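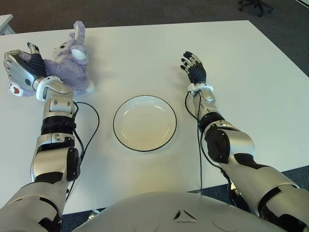 Chapter 2
Reading a Box Score

I learned to read a box score at a kitchen table, from my aunt's neighbor Pichit Mahawong, who had the radio on from noon until bedtime and wrote everything down in pencil. He never explained any of it! I had to work out for myself that the K printed backward meant the batter had watched strike three go by, and I was wrong about sacrifice flies for years.

So let's do this a little faster than I did. In Chapter 1 we followed one game from the first pitch to the last out, and you kept your own score sheet (if you skipped that, go back and do at least three innings — the rest of this chapter leans on it). Now we're going to take the same game and squeeze it down to the few lines you'd find in a newspaper.

Start with the batters. Each one gets a row, and the columns you'll meet first are at bats, runs, hits and runs batted in. Look at Usa Hemmin's row in Table 2.1. She came to the plate five times, but the at bats column says 3. Where did the other 2 go? She walked twice, and a walk doesn't count as an at bat. My students trip on this every June, and I did too.

Pitchers come next, and their innings look odd at first. A line reading 6.1 means six innings and one out, so please don't treat it as a decimal when you add things up.

Words to know before you go on: at bat, plate appearance, earned run, left on base.

2.1 The Batting Lines

Get out your score sheet and find the leadoff hitter, Amnuay Kongkaew. We'll fill in her row together, one trip to the plate at a time.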